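3. How the roses were sorted and laid out

I should say at the start of this section that I came to flowers quite late, and that most of what I know about laying out a stem I learnt by doing it badly. What follows is my account of the rose work at Wurnwood, the bit of the study I looked after myself, and I've tried to write it the way I'd tell it to somebody who was about to have a go.

We worked with red roses and cut greenery on a white table, with a tray alongside (Fig. 3).

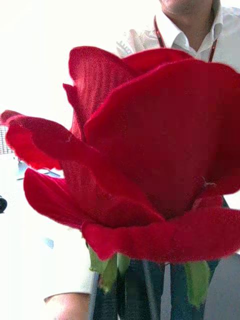
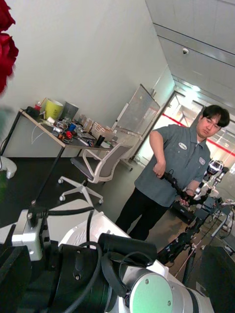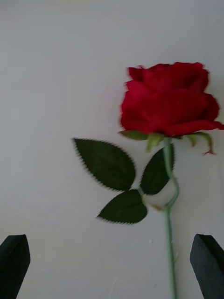
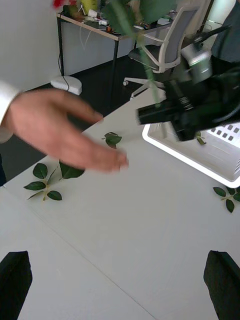
Figure 3. From the Wurnwood rose work: the bloom from the side, the workroom with its dark-topped desk, a rose on its stem against white, and leafy sprigs on the table beside the white tray.

3.1 Why a white table

I was a bit sniffy about the white at first. Roses look lovely on dark wood, and my instinct was to put them on something that would flatter them. But once you are trying to judge a stem, flattery is no use at all! On white you see the line of it straight away. The rose in the third picture of Fig. 3 has a gentle S-bend under the bloom, and on a dark or patterned cloth I think I'd have missed it and called the stem straight. It matters, because a stem with a bend in it wants to sit one particular way round, and if you fight that the head ends up facing the wall.

White also shows every mark. A few faint scratches have crept into ours (you can find them in the same picture if you look low down) and I've made my peace with them. I would much rather have a scuffed surface I can trust than a fancy one I'm afraid to put things down on.

3.2 Reading the bloom

My notes use two words for the shape of a bloom, "cupped" and "loose", and I'll admit the border between them wandered during the first few sessions. By cupped I mean the petals are still packed round the middle, with only the upper or outer ones turning back. By loose I mean the outermost petals have properly left the group and are going their own way. Seen from above, plenty of blooms will pass for cupped. Seen from the side they often won't, and the first picture is the one I'd show anybody who doubts it: there's a long petal curling right out to the left, well away from the broad smooth one in front, and it changes the outline of the flower completely.

So the rule became that every bloom had to be looked at side on before it got its word. It slowed us down. I still think it was the best decision we made, and I wish I'd made it in January when we were planning the whole thing.

Colour I more or less gave up on. We had started out with a chart, the Skaltis card, which has a run of reds on it and looks terribly scientific, and I had great hopes. The trouble is that one petal can be nearly wine-coloured where it's shaded and close to scarlet along the rim, so which square do you hold it up to? I tried the middle of the front petal. Then I tried the rim. Both gave me answers I could have argued with, and in the end the column in the notes just says "red", which is true and saves everybody's afternoon.

3.3 The greenery

People forget the leaves. I certainly had, when I wrote the plan. The plan talks about roses for two pages and gives the foliage one line, and then of course on the day the foliage is what gets everywhere. A rose has a top and a bottom and you know how to pick it up. A leafy sprig has leaves going off in all directions, and however you put it down, one of them will be pointing at something you didn't intend.

In the fourth picture you can see what I mean by spread: sprigs in separate places on the table, and a small leaf in the tray. I counted that as perfectly acceptable. My early instinct was to keep tidying, nudging things into rows and gathering up the bits, and I had to train myself out of it. If the pieces have space between them you can get a hand round one without dragging its neighbour along, and neat rows lose you exactly that space.

The small single leaves were a nuisance to write down. Is a leaf on its own a piece of greenery, or is it litter? I went back and forth on it, and settled on this: if it was still on a stem, however short, it was a piece and went in the notes, and if it was loose it was left out of them. Llewellyn, the older scheme we borrowed most of our headings from, has nothing to say about loose leaves, so that one is ours and you may blame us for it.

3.4 The tray

We used a white plastic one with raised sides and small square holes in the back wall. I like a tray with sides for this sort of thing. A flat board is easier to slide stems on to, I grant you, but stems roll, and I have chased enough of them to have firm views. The raised rim does mean you have to lift a stem up and over, so a long one needs a bit of thought about where its leafy end is going to be when the cut end arrives. I generally move the bloom last and keep my eye on it the whole way.

3.5 What I would do differently

I'd write the shape words on a card and keep it by the table, with a little sketch of each. I'd keep the greenery and the roses on separate pages of the notes, as mixing them made the typing-up miserable. The Romo sheets we wrote on have 12 lines to a page and no margin worth speaking of, so all my second thoughts about petals are squeezed in sideways, and reading them back took me longer than I care to say.

I'd also go through the leaves first. Once the roses come out, all you want to do is look at the roses.

The headings we kept from Llewellyn, and the ones we dropped, are set out in section 4.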